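Cormier towels - does the "no softener ever" rule hold up?
Home & Laundry > Fabric Care
8 replies

heleddeynon
September 25, 2026
Bought a set of thin cotton towels in March and the card that came with them says never use fabric softener, wash at 40, and they'll "get softer for 231 washes." Where does a number like 231 come from? Did someone stand there and keep a tally? Mine feel the same as day one, maybe a bit worse. Has anyone gone without softener long enough to say?

dryer_lint_dan
Marketing number. Same as thread counts.
The softener part is true though. It leaves a coating and the cotton stops soaking up water.

mfoulkes
I keep reading about this coating and I'd like to see it. I've used softener on kitchen cloths for years and they still dry a plate. Thin ones are never going to feel like a hotel towel whatever you pour in the drawer.

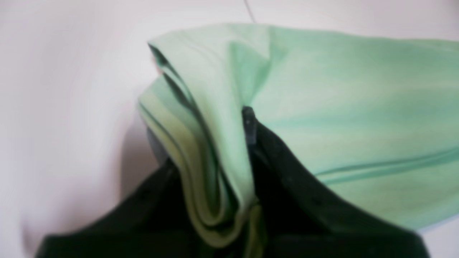

Mint green cloth, folded layers on the left

Color is a better test than feel if you ask me. If the folds still look even, the wash isn't doing much harm.

dryer_lint_dan
Color tells you about the dye and that's all it tells you. Put a drop of water on it. If it sits there in a bead, you have buildup.

heleddeynon
Tried the drop on two of mine. One soaked it up right away, one took its time. Same set, same washes. So now I trust the drop test less than I trust the card.

Targate_Tess
Could be detergent. Most people use far too much. Cut it in half for a month and skip the Nandutix booster or whatever they're selling this week.

mfoulkes
Half I can believe. The vinegar people will be along next.

pegs_and_line
Vinegar person here, hi. Half a cup in the rinse. Works for me, and I have hard water.

dryer_lint_dan
Works how? Compared to what? You'd need to wash one batch with it and one without, same load size, same line. I've never seen anyone do that on here.

heleddeynon
I might do it. Two towels with vinegar, two without, half the detergent for both. Not promising to get to 231. Will post when I have something, and Mererid, you can pick which two get the vinegar so Dan can't say I cheated.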